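Questions I get about my basket repair table

Do you fix chairs too?
Small ones, yes. I've got 6 waiting right now, so be patient with me!

How long does a basket take?
A week if it's just the rim - longer if I have to order cane from Grorex.

What does it cost?
I charge $70 for a full rim and less for patches. Nadiia Bondarchuk does the seats and sets her own price.

Can I wash wicker?
Sure, with a damp cloth and a drop of dish soap. Go easy, and let it dry in the shade.

Brown wicker:

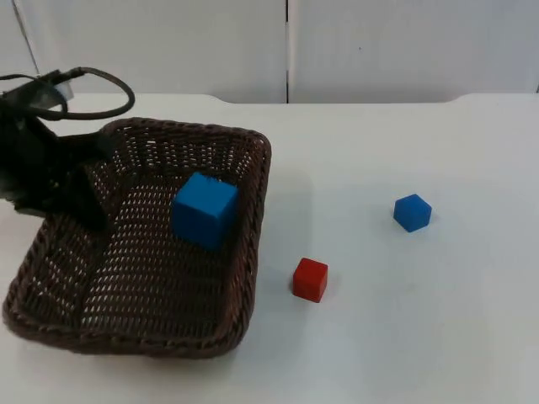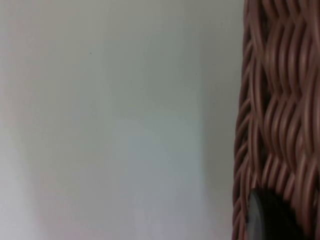
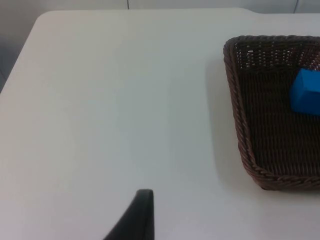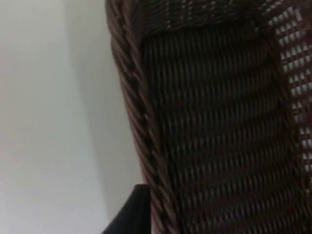
Do you ship?
No, pickup only. I close for most of October.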